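Nurnville Community Garden — Minutes, August

Opened at 7 p.m. Minutes of the previous meeting approved.

Plant sale: a terrific result! We raised $3,455, and the tomato starts from Ketley Nursery were gone before noon. Thanks to all who helped haul trays.
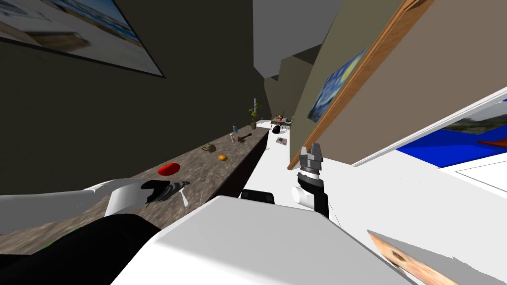

Beds: 40 are now rented — our best summer yet. The waiting list stays open.

Water: the Breathnach Street spigot drips again. Repair approved. The new hoses are wonderful and reach the far beds easily.

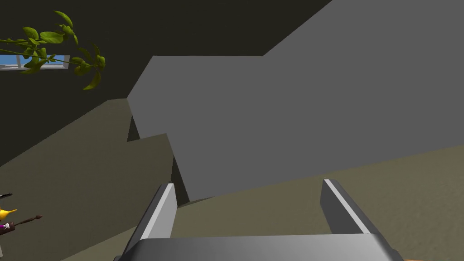 Question from the floor: When is the compost delivery?
Reply: Rornus Farm will bring 2 loads next month, in the morning.

Adjourned 8:15 p.m.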